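Cendora opens its doors, and the coat rack gets most of the attention

Saturday, October 10, 2020

Cendora let the public into its Ochoa workshop for three hours this weekend, and anyone who came hoping to see a robot tidy a house went home with something smaller. The main demonstration was people handling household items with grippers held in their own hands. The company records those movements and says it will use them to train Kevura, a home helper it has been promising since February.

One job on show was a wooden clothes hanger and a black metal coat rack. It is the sort of chore most of us do without looking, and with a gripper in each fist it becomes a test of patience.

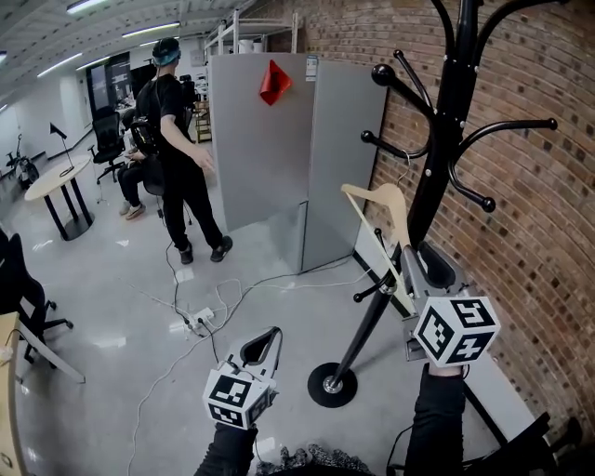
What the company claims

According to the handout, over 600 recordings have been made so far, and a finished Kevura will be able to copy a task after seeing it 23 times. No robot was put through that test during the open day. Asked when one would be, staff said the software was "getting close," which is also what the spring newsletter said.

The grippers themselves look well thought out. They have curved fingers, and the white cubes on top are printed with black square patterns that let a computer work out where each hand is. But a person was doing the seeing, the reaching and the deciding. How much of that carries over to a machine is the whole question, and the handout gives it one paragraph.

Nor was there any word on price. The sign-up sheet by the door asked for a $5 deposit toward a place on the waiting list, refundable on request.

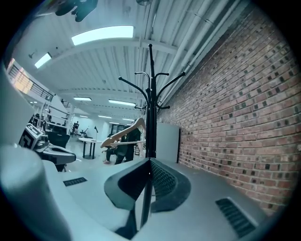

Grirkilus, commenting on our website, thinks we are asking too much too soon. Every machine that does a useful job was once a dull afternoon in a workshop, the comment reads, and five dollars is a fair price for a place in line. Maybe so. We kept ours, and will go back when there is a robot to watch.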